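Lunwood Night Unit – Section 7: False stops after dark (fault G-40)

Caution: Stay behind the unit until the drive is off.

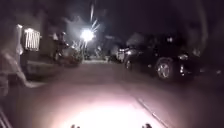
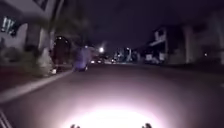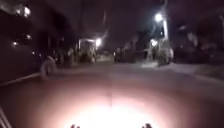
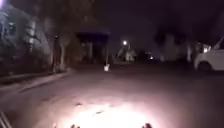

Fault G-40 means the unit stopped for an obstacle it could not confirm. Glare from the unit's own lamp is the usual cause. Where the pool of light on the pavement is brightest at the bottom center, tilt the lamp up one notch.

1. Switch off the drive.
2. Wait 15 seconds.
3. Clear G-40 – do not override it.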